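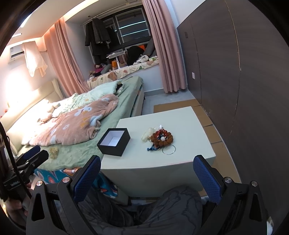
Ticket 2131
Subject: Replacement finger pads and spare grippers, quantity and budget
Opened by: Tudmont field team
Queue: Equipment purchasing
Status: Waiting on quote
Opened: October 28, 2024

Request
We need to settle how many hand-held grippers and how many sets of blue mesh pads to order for the next round of home recording. The last order was placed in June and was sized for kitchens only. We now do bedrooms as well, with small items like bangles, beaded bracelets and gift boxes, plus bedding and folded cloth. Pads are wearing faster than planned and we are down to two unopened sets.

Please advise whether to buy pads only or replace whole units.

Reply from purchasing
Can you say which pads are failing and how? The Avoton pads have a one-year allowance in the budget, so if they are going early I need a reason to put on the form. Also confirm whether you are running one gripper or a pair per operator. The June order assumed one.

Reply from field team
A pair per operator, left and right. That changed after the kitchen work ended and I don't think the budget sheet was updated.

Wear is at the tip. The mesh lifts at the front corner first, then the pad slides when it closes on something thin. Cloth is fine even with a worn pad. Thin metal is where we lose time – a bangle lying flat on a smooth table takes several tries once the corner has lifted. Beads are somewhere in between.

Tried so far:
Re-gluing the corner. Holds for two sessions, then lifts again.
Swapping left and right pads. No change.
Tightening the finger screws. Fixed a wobble on one unit, did nothing for the grip.
Pads from the old Sivcombe kit. They fit but sit too far back, so the tips don't meet.

Reply from purchasing
Thanks. If the fingers and frame are sound then I would keep this to pads. Two prices on file:

Avoton, pads and screws for 8 grippers, one change each: 2131
Grønli, same quantity, pads pre-mounted on new fingers: 2983

Grønli costs more but you would not be gluing anything. Lead time is longer and they don't hold stock. Cables are not included in either price.

Reply from field team
Cables are OK, leave them out.

We would like to test one Grønli set before committing to 8. If the mounted pads survive a week of bedroom work we will ask for the full order. If not, Avoton again and we plan on changing pads twice as often. Either way the budget line for next year should say pairs, not singles. Can you correct that now so it doesn't come back?

Reply from purchasing
Budget line changed to pairs. Sample set requested from Grønli, shipping to be charged to the Tudmont account. Avoton price is held until they reissue their list.

Please log the pad changes by unit while you wait, left and right separately. Worn pads go in the return bag, don't throw them out.

Next action: purchasing to post the delivery date for the sample set on this ticket.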